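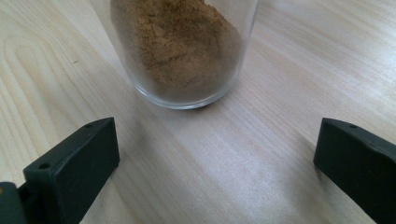 A glass of brown powder on a pale wood table.

The Astine journaling circle in Dosbridge now meets 2 evenings a month. Members write 300 words on one worry, then set it aside – no reading aloud unless you want to. 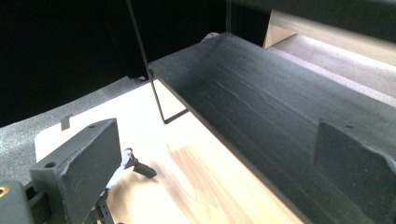
Vidal wrote in to say the worry page helped more with sleep than with mood, and that five minutes was plenty.

New members can start at any session in June. Bring a pen.
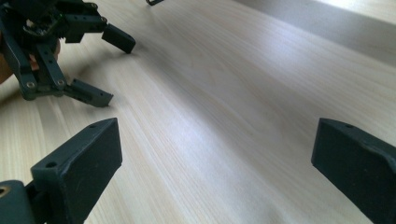

On the tabletop, light wood grain.

Comments

stumusgate_reader: Is there a morning group?

inkpot: I skip the word count and still feel calmer.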